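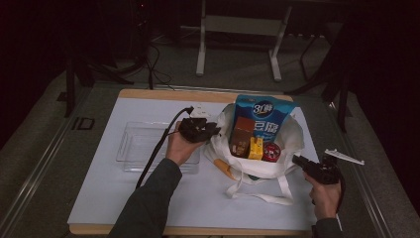
Trurnon Shared Workshop — Grippers & Arms list

Re: finger pads slipping on round stuff

Quick one before I lose the bench at 2. Both grippers are going now, cable on the left one still wants to loop up over the board, will tie it back tonight. Bag unpacking is the test: tofu pack, little boxes, the red tin. Clear tray to the left is the drop spot.

> Did the Brustby fingers ever get swapped? Mine slid
> off anything with a curved rim. Also what are you
> logging, and is it the Nyaga board or the old one?

Not swapped. Same fingers, brass inserts and all, I just close slower now. One inside face is getting chipped so I'll print 2 more sets in August. Nyaga board, yes, logging at 20 a second. Goal is 200 runs before anyone touches the Cusura script agian.
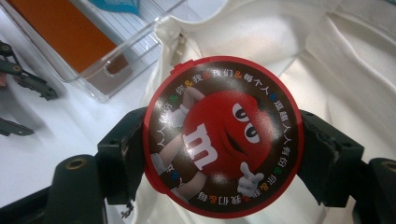
M&M's lid held by the red rim, bag behind

Glossy lid throws a lot of glare on the gripper cam — anybody tried a diffuser on the lamp? Or just matte tape on the lid, dont mind ruining it. Send me the screw size for the pads too pls.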